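検索　サイト内を検索　キーワードを入力

報告書・資料
4月　文責:ラドワ・サレム(Radwa Salem)

食器リユース貸出事業「ゲドラ」 中間進捗報告
提出先:ラストギ助成基金 事業評価担当 ビムラ・バット様

一　今期の状況

前回の報告では、貸出事業は順調に伸びていると書きました。書いたのは前任のフルヘンシオ・セラーノで、私は数字の根拠を確かめずに引き継いでいます。今期は台帳を最初から読み直しました。その結果、「順調」という言葉は今回の報告では使わないことにします。

期中の貸出点数は延べ3,667点でした。申請時の計画は上回っています。ただしこの数字は、倉庫から出た食器を一点ずつ足したもので、会場で使われた点数ではありません。町内会の催しに椀を多めに積んでいき、半分は箱から出さずに持ち帰ったという場合も、全部が「貸出」に入ります。返却時に洗浄へ回した点数は1,643点です。使われた食器の数としては、こちらのほうが実態に近いと考えています。それでも、使っていないのに念のため洗ったものがどれだけ混じっているかは、今の伝票の書式では分かりません。

使い捨て容器の削減量についても同じ問題があります。申請書では貸出一点につき使い捨て一点が減るという前提で計算していましたが、その根拠になる資料は事務所のどこを探しても出てきませんでした。セラーノに問い合わせたところ、当時ほかの団体の申請書を参考にしたという返事でした。今期の報告に削減量の欄は設けていますが、空欄のまま提出します。 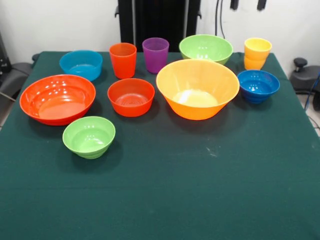 利用団体からの評判は悪くありません。回収した感想票はほとんどが「また使いたい」に丸が付いています。しかし、感想票は返却の窓口で、こちらの職員の目の前で記入してもらっています。貸出が無料である以上、その場で不満を書く人は少ないでしょう。次期からは封筒を渡し、後日郵送か投函にしてもらう予定です。回収率は下がるはずで、その点はあらかじめご承知おきください。

二　洗浄の委託について

洗浄は期首からトスティディス社に委託しています。仕上がりに関する苦情は届いていません。気になっているのは運搬のほうです。同社の工場は川向こうにあり、少量の返却でも一便を出す契約になっています。汚れた食器を運ぶ車の燃料まで含めて考えたとき、この事業が環境のためになっているのかどうか、私には答えられません。担当のマルレニー・ウレゴは、便をまとめれば改善すると言っています。そうかもしれません。ただ、まとめるためには汚れたまま食器を置いておく場所が必要で、今の倉庫にその余裕はありません。

同社からは、専用の洗浄かごへの切り替えも提案されています。見積書には作業時間が大きく減ると書いてあります。どの種類の食器を、どんな積み方で計ったのかを尋ねましたが、まだ回答がありません。回答が来るまで契約はしません。

三　貸出先の拡大

前期末に始めたダルクム地区への出張貸出は、実施2回で止まっています。一回目は雨で来場者が少なく、二回目は主催者が紙皿も一緒に用意していました。紙皿は置いてあれば使われます。主催者を責めるつもりはなく、事前の打ち合わせで確認しなかったこちらの落ち度です。

同地区については、申請書に「住民の要望が強い」とあります。議事録をさかのぼると、要望を出していたのはゴラズド・ヴァシッチ氏一人でした。氏には会場の手配から後片付けまで大変お世話になっており、感謝しています。それでも、一人の熱意を住民の要望と書いたのは言いすぎでした。次に出る前に、地区内の200世帯に短い聞き取り票を配ります。設問は次の三つに絞りました。

・この一年に、食事の出る地域の催しに参加したか
・そこで出た食器は何だったか
・返却の手間があっても、洗って使う食器のほうがよいか

三つ目は聞き方がやや誘導的だという指摘が内部から出ており、文言を直しているところです。

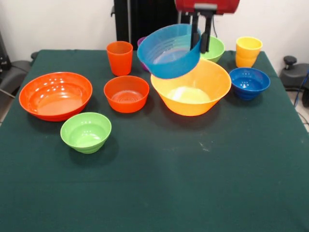

四　支出と残額

費目ごとの明細は別紙のとおりです。運搬費が計画を超え、広報費が余りました。広報費の残りを運搬費に回したいという声が事務所内にありますが、今回は流用の申請をしません。先に述べたとおり、運搬のやり方そのものが妥当かどうか分かっていないためです。費用を足して今の形を続けると、見直す機会を失うおそれがあります。

破損の補充費は予算内に収まりました。ただ、破損の届け出は利用者の自己申告で、棚卸しは期末に一度しか行っていません。届け出のないまま減っている分が必ずあると見ています。棚卸しを毎月に改めるよう、倉庫の当番表を組み直しました。

五　次期までに行うこと

伝票に「使用」「未使用」の欄を加えます。トスティディス社から走行記録を出してもらい、便ごとの積載と突き合わせます。ダルクム地区の聞き取り票を回収し、結果が思わしくなければ出張貸出は取りやめます。

評価担当からは、前回の面談で「成果を一行で示してほしい」とのご要望をいただきました。今の材料で一行にまとめると、貸出点数を書くことになります。先に説明した理由から、その数字だけを外に出すのは控えていただきたく、お願いいたします。ご不明の点は、サレムまで直接ご連絡ください。台帳の写しは、ご希望があればお送りします。

お問い合わせ:ゲドラ事務局　｜　© ゲドラ　無断転載を禁じます　｜　ページの先頭へ戻る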